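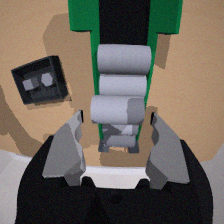 Comparing Two-Finger Grippers on a Chute Pick in Simulation

Last updated May 1, 2025

This tutorial covers a side-by-side test of two parallel grippers, the Terwood and the Paulauskas, on a chute pick. The arm, controller and wrist camera stay the same for both. Only the gripper model and its mounting offset change. You need Purkley installed with the Skustholm task pack, and a working arm model that can already reach the table without joint limit warnings.

Why a chute

Most gripper comparisons start with a single block on an open table. That test separates very little. In a chute, the part sits between two rails with a neighbor above and below it, so finger width, pad height and approach angle all matter. A gripper that does well on loose blocks can fail here by hitting a rail or dragging a second cylinder out with the first.

Step 1. Load the task

Open the chute task from the Skustholm pack. The default layout has a green and black chute fixture, a column of gray cylinders lying on their sides, and a small black bin to the left of the fixture. Leave the bin where it is. Moving it changes the transfer path and makes your times hard to compare with earlier runs.

Step 2. Attach the first gripper

Load the Terwood model and set the tool offset from the flange to the center point between the pads. Do not reuse the offset from another gripper, even if the bodies look alike. Open the fingers fully and save that position as the start pose.

Check the wrist camera view before going further. Both pads should be in view with the fingers open, and the chute should run up between them. If a finger hides the target cylinder, tilt the camera instead of moving the gripper.

Step 3. Set contact values

Use the same friction and contact stiffness for both grippers. Enter 2000 for contact stiffness in the task file. Lower values let the pads sink into the cylinder and hide slip. Much higher values can make the column jitter when a pad touches it.

Set the random seed to 1549. The seed controls the small changes in cylinder position at each reset, and both grippers must see the same set.

Step 4. Run the approach without closing

Run the approach with the close command disabled. Stop the arm at the pre-grasp pose and look at the clearance between each pad and the rail next to it. The rails slant inward toward the bottom of the fixture, so clearance depends on which cylinder is the target. Adjust the wrist rotation until both sides match.

Shadows can mislead you here. A hard shadow edge across a gray cylinder looks a lot like a part edge, and a vision-based controller may lock onto it. If the detected center jumps between resets, turn off the shadows, repeat the approach and compare.

Step 5. Run the trials

Enable the close command and start the batch. We use 190 trials per gripper. Log the following for each one:

Result (placed in bin, dropped, missed, or blocked by rail)
Number of cylinders moved
Time from start pose to release
Peak force at each pad

Then load the Paulauskas model, set its own tool offset, and repeat Steps 2 through 5. Keep the closing speed the same unless the model cannot reach it, and note the change if so.

Reading the results

Sort by result first and time second. A fast gripper with many rail contacts will cost more on real hardware than a slow one. If pad forces differ by more than a factor of 2 within one trial, check the tool offset before blaming the gripper. An off-center offset makes one pad touch early and push the cylinder sideways into the rail.

Discard any batch where the column was still moving at the start of a trial. Increase the settle time in the task file and run the whole batch again with the same seed.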